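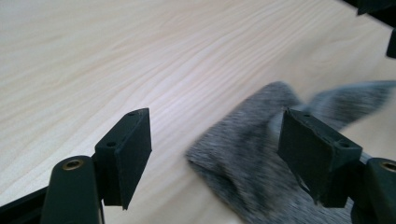 Local History > Projects > Get Involved > Call for Participants

Wanted: people who remember Bradham between the wars and after, and people to record them

Posted 31 July 2018 by Cherry Mae Samonte

The Bradham Local History Group is looking for two kinds of people for its next oral history project. The first is anyone who lived, worked or went to school in Bradham before the Kallio Mill closed in 1971. The second is anyone willing to learn how to interview them and type up what they say. No background in history is needed for either.

The project is called Mill Side, after the name people used for the streets between the river and the railroad. Most of those streets were cleared when the bypass was built. The county has maps of them and the library has the property tax books, but we have very little on who lived in which house, where they shopped, or what the inside of the mill was like during a shift. The group's collection holds 1284 photographs of the town, and fewer than half of the ones taken on Mill Side have any names on the back.

Who we would like to hear from

We want to talk to former mill workers from any department, including the office and the loading dock. We also want to hear from people who grew up on Dimitz Street, Canal Row or Upper Ferry Street, and from anyone who went to the old Ferry Street School. If your parents or grandparents ran a store or a boarding house on Mill Side, please get in touch even if you were too young to remember it well. Second-hand stories are fine as long as we can write down who told them to you.

We are short on a few subjects in particular. One is the 1955 flood and where families stayed afterward. Another is the Finnish hall, which several people have mentioned and which does not appear on any map we have found. We would also like to settle the location of the second footbridge. Our 1996 booklet puts it at the foot of Canal Row, and we have since had two letters saying it was farther downstream, behind the dye house.

An interview normally lasts one to two hours. It can be done at your home or in the reading room at the library. You may bring a relative or a friend. You will get a copy of the recording and a typed transcript, and you can ask us to take out anything you would prefer not to have on file. If you own photographs, letters or pay slips, we can scan them while you wait and hand them straight back.

Interviewers and transcribers

We have places for 12 interviewers and 6 transcribers. These are unpaid, but mileage within the county is reimbursed and parking at the library is free on training days.

Interviewers will be asked to do at least three interviews between now and the end of December. You will work in pairs, one person asking the questions and the other looking after the recorder and keeping notes. You need to be a patient listener and be able to get to people's homes. Some of the people we are talking to are hard of hearing, so a clear speaking voice helps. Anyone who speaks Finnish, Polish or Portuguese should say so when applying.

Transcribers can work from home. You will need a computer, headphones and an email address. An hour of tape takes most people five or six hours to type, and longer at first. We have a short style sheet that covers how to mark pauses, local words and place names. Please do not correct people's grammar.

There is also one place for someone to work on the photographs, matching them against the old street directories. This would suit a person who likes slow, careful work. It is done at the library, in the back room on the second floor, which is reached by stairs only.

Training

Training is given by Patricio Paredes, who ran the Hadanden Valley farm recordings and has edited two books from them. There are two sessions of three hours each. The first covers asking questions, consent forms and using the recorder. In the second you will interview another member of the class and listen back to the result. Interviewers need to attend both. Transcribers only need the first.

You must be at least 16 to take part. Anyone under 18 will be paired with an adult and will need a signed form from a parent or guardian. High school students can count the hours toward their community service requirement, and we will sign the sheet.

What happens to the recordings

All recordings and transcripts will be kept at the library and will be open to the public, except for any parts the speaker has asked us to close. We plan to use extracts in a walking tour leaflet and in a new edition of the Mill Side booklet. Nothing will be put online without the speaker's written permission.

How to apply

If you would like to be interviewed, call the library desk and leave your name and phone number for the history group, or fill in one of the green cards at the desk. Please give the street you lived on and the years, if you remember them.

If you would like to interview or transcribe, send a short letter or email saying which role you want, when you are generally free, and whether you have a car. There is no form. We will reply within 14 days. If we get more people than places, we will keep a list for the spring.

Questions about the training should go to Patricio. Everything else should come to me.

Cherry Mae Samonte
Project Coordinator, Mill Side

Contact the Group | Copyright Bradham Local History Group | Back to top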